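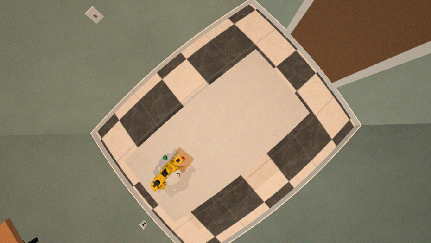
Model the Bench Before Buying the Arm

2025-07-26

Most home arm projects start with a purchase. The parts arrive, the base gets clamped to whatever table is free, and the first month goes into finding out that the camera looks at the wrong place. My position is that a small shop should reverse the order. Build the bench in simulation first, run the task there until the boring failures stop, and order hardware last.

I hold this view after doing it both ways. The first arm in the Frota workshop was bought on a Saturday-sale impulse and cost 1480 dollars with the controller. It was mounted in a corner that left part of the work surface out of reach, and moving it meant redrilling a steel plate and routing the harness again. The second one exists as a model in Odutum, the simulator our group settled on in April. Moving its base takes one edited line.

The modeled setup is small. A yellow arm lies along a beige work surface with a checkered tile border, and near the gripper there is a square wooden board for placing parts. A red block and a green cube serve as test pieces. The tile border has no mechanical function, but I would keep it. Detection code that was tuned on a blank background tends to find objects in any pattern it meets later, and a real shop floor has plenty of pattern. It is cheaper to meet that problem early.

The usual complaint about simulation is contact. Friction between a finger and a plastic block is approximated, and a grip that holds in the model can slip on the bench. This is correct, and I don't expect it to change soon. The complaint gets more weight than it deserves in a home shop, where contact is rarely the first thing to go wrong. In our log for the first arm, the early faults were of a different kind: wrong frame offsets, joint limits hit halfway through a move, a wrist rotated past the point where its cable had slack, a controller that dropped packets when the logging rate was set too high. Except for the last one, a model with correct dimensions would have caught all of them.

Correct dimensions are the expensive part. The Surkier gripper we plan to fit came with a drawing, and the drawing disagreed with the part by 2 millimeters at the finger mount. A model built from the drawing is wrong by that much everywhere it matters. So measure the physical part with calipers, if one can be borrowed, and correct the model by hand. This is dull work and it takes an evening. It should be written down as part of the build, with the same status as wiring.

Lighting is the other item that gets skipped. Many hobby scenes are lit evenly from all sides, which makes the objects easy to separate and the results easy to trust. I would put in directional light and leave the shadows hard. A gray die with black pips is a good object for this test. With a shadow boundary running across its upper face, one half goes charcoal and the other a warmer brown, and the contrast between pip and face changes with it. A threshold chosen for the light half may not suit the dark half. Large shadows on the surface behind the die add edges of their own, and a simple edge finder has no means of telling those from a part.
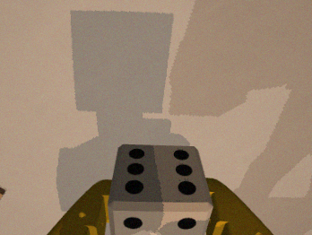
A reader of the first draft objected that all this is a way of putting off the build, and that over 300 hours could go into a scene without a single bolt being tightened. The same reader pointed out that a used servo and a printed bracket teach more about backlash in one afternoon than any solver will.

I accept the second point. Backlash, heat and loose connectors belong to the hardware, and a person who has never had them on the bench should get a cheap joint and spend time with it. A single joint is enough for that. It does not require a full arm.

The first point needs a limit, and I would set one in advance. Ours is 1000 logged pick attempts on the final geometry. After that the model is frozen, the parts list goes out, and further changes to the scene have to come from a measurement taken on the real bench. Without some rule of this sort the objection is fair. A scene can always be improved, and adjusting a surface texture feels enough like progress to fill a winter.

There is also the matter of file formats. We exported the scene through Trusimex and lost the joint damping values on the way, which went unnoticed until the arm began to overshoot at the end of each move. Anyone sharing a model between machines should keep the damping, limits and masses in a separate text file and compare them after every import. The mesh is the part that survives conversion. The numbers attached to it often do not.

A shared workshop has one more reason to work in this order. Bench space is booked by the hour, and a half-mounted arm blocks it for everyone else. The model can be worked on from a laptop at home, by several members, with the changes merged later. When the base plate is drilled, it should be drilled once, from coordinates that have already been argued over.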